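How to Submit a Series for Renewal Consideration at Kelside

Kelside Streaming Services
Updated Dec 1, 2023

These instructions apply to production companies whose scripted series is currently carried by Kelside and whose first or second season has been available to subscribers for at least 28 days. They explain how to prepare a renewal file, how to enter it in the Gikach portal, and what to expect during review. Companies with an unscripted or limited series should use the separate form listed under Forms and Templates.

Before you begin

Confirm that your company's portal account is active. Accounts are suspended after twelve months without a login, and reactivation can take up to five working days. The person who submits the file must hold the Producer role in Gikach; a Contributor may upload documents but cannot sign the final page.

You will need the following:

The title number assigned at first delivery
A season outline
A character continuation statement
A budget summary on the current template
Availability letters for principal cast
A list of any rights that expire before the proposed delivery date

If the series is adapted from a book, comic or stage work, also have the underlying rights agreement at hand. You will be asked for its end date and for any limits on the number of seasons.

Step 1. Write the season outline

The outline should describe the proposed season as a whole. It must not exceed 2000 words. Give the central conflict, the starting position of each main character and the point at which the season ends. Episode titles are welcome but are not required at this stage.

Write in the present tense and use character names as they appear in the credits. If a character goes by another name for part of the story, place the second name in parentheses the first time it is used. Reviewers read many outlines in a single sitting and may not have seen your most recent episodes.

Do not include sample dialogue, mood boards or music suggestions. These may be presented later, if the file advances.

Step 2. Complete the character continuation statement

This document is limited to 1000 words and is the part of the file most often returned for correction. It must cover every character billed in the opening credits of the previous season. For each one, state whether the character continues, continues in a reduced role, or does not return.

Particular care is needed with antagonists. If the villain of the previous season was killed, imprisoned or otherwise removed, and you intend to bring the character back, explain how the return fits the story already told. A single paragraph is enough. A statement such as "to be decided by the writers" will not be accepted for a leading role.

When a part is to be recast, enter it as continuing and tick the Recast box beside it. Do not list the new performer until an agreement has been signed.

Step 3. Prepare the budget summary

Use template 1749, which replaced the earlier version in March. Files submitted on the old template are rejected automatically, and the portal does not convert them.

Enter costs by category and by episode. Visual effects must be shown in two lines, one for work completed on set and one for work completed afterward. If the season has fewer episodes than the last one, the per-episode cost will usually rise, and a short note in the Comments column will save a round of questions.

Location incentives should be entered only when a written offer exists. Expected incentives may be mentioned in the Comments column but are not counted toward the total.

Step 4. Collect availability letters

Each principal performer's representative should provide a letter giving the dates on which the performer is free. The letter does not commit the performer to the role, and it should say so. Letters remain valid for 90 days from the date of signature.

Where a performer has a prior commitment to another series, give the dates of that commitment. The title of the other series may be left out if it has not been announced.

Step 5. Enter the file in Gikach

Log in and select Renewals, then New File. Enter the title number. The portal will fill in the series name, the delivery history and the name of your company — check all three before continuing, as they cannot be edited once the file is open.

Upload each document under its own heading. PDF is accepted for every item except the budget summary, which must remain a spreadsheet. When all headings show a green mark, the Sign and Submit button becomes available.

After submission you will receive a confirmation with a file number. Quote this number in all correspondence. If no confirmation arrives within one working day, write to the renewals desk and do not submit a second time. Duplicate files are placed on hold until one of them is withdrawn. 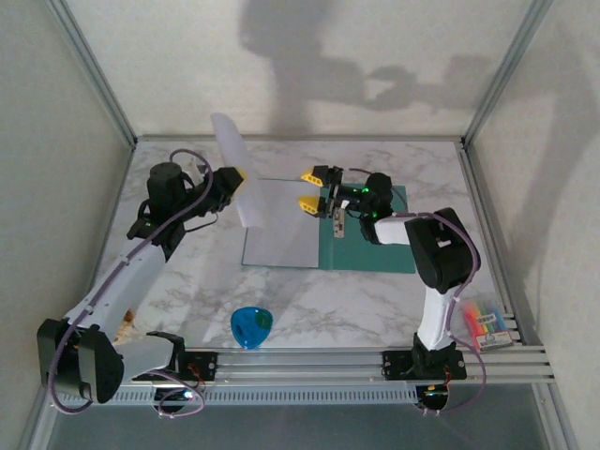 Iyer writes that the portal kept the Sign and Submit button gray on an eight-episode fantasy series even though every document had been uploaded, and asks whether the character continuation statement must be signed separately. It must. The statement carries its own signature line on the last page, and an unsigned copy will upload without an error message but will not receive a green mark. Open the document from the heading, sign it, and save it again under the same name.

What happens during review

The file first passes through a completeness check, which takes three working days. It then goes to the editorial and finance groups, who read it at the same time. Over 1015 files have passed through this process since the portal opened, and the usual time from completeness check to decision is seven weeks.

You may be asked for a revised outline or for clarification of a single budget line. Requests appear in the portal under Messages and allow ten working days for a reply. One extension of five working days may be requested.

Please do not discuss the file with the press while it is under review. Cast members who are asked about a further season in interviews may speak about their own interest in returning, but should not refer to plot, dates or the status of the application.

Decisions

There are three possible outcomes: renewed, deferred or not renewed. A deferred file remains open for six months and may be updated once during that time. A renewed series receives a draft order letter, and announcement dates are agreed with the publicity office after the letter has been countersigned.

A company whose series is not renewed may request the return of any rights held by Kelside under the terms of the original agreement. The request form is available in the portal beginning on the day after the decision.

Series delivered through Gromberg

Titles that reached Kelside through the Gromberg distribution agreement follow the same steps, with one difference. The title number begins with the letter G, and the budget summary must be approved by Gromberg before it is uploaded. Attach the approval as a separate page under Supporting Documents.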